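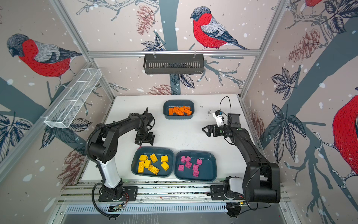
The Dretedon two-arm bench is the shared station for the Tisville student robotics club and for any class that wants to run the block sorting project. It is sold by Lambrechts as a complete unit or as a frame kit without arms. Both arms bolt to the rail along the front edge of the table, one near each end, so the middle of the tabletop stays open for the work. The standard exercise uses toy bricks sorted by color into teal bins, with orange at the back and yellow and pink side by side in front. The walls can be lined with whatever the class picks. The Tisville club went with bullfinches and pine cones, and the students have kept it that way.

What the bench is for

Students work in pairs. One pair has the bench for a 68 minute session, which is long enough to start up, run the sorting task several times and write up the log. The first assignment is one arm and one bin. The second brings in the other arm, and at that point the students have to decide who moves first and where each arm waits. Most of the trouble in the second assignment is in the waiting positions — plan for an extra session.

The third assignment is the club challenge. Each team gets a mixed bin and has to return the bricks to their colors. Points are taken off for dropped bricks and for touching the side of a bin. The Ikamach rule sheet is included and may be copied for class use.

Included with the complete unit

Aluminum frame with white tabletop
Two black arms with two-finger parallel grippers
Wrist camera
Base plates and cable sheath
Three bins
Black slotted basket and white wire basket for small parts
Brick set, 384 pieces, mixed sizes
Ikamach rule sheet and log pages

The frame kit has the same frame, tabletop and baskets. Wall lining is not included with either one. Standard wallpaper on thin board works fine and can be changed in an afternoon.

Setup

Allow one club meeting for assembly. The arms go on last. Route the cables before tightening the base plates, and leave enough slack at the wrist for a full turn. Run each arm alone at low speed before running the two together. The teacher or club leader should have the stop switch within reach during every session. Hands stay out of the enclosure while power is on.

Wipe the tabletop at the end of the day.

Ordering

Complete unit, item 3735. Frame kit, item 619. Schools may order either one on a purchase order. Units ordered in January are being packed now, and new orders ship after those. Spare gripper fingers and bins are sold separately — use the item number of your bench when you order them.

Page updated 17 February 2025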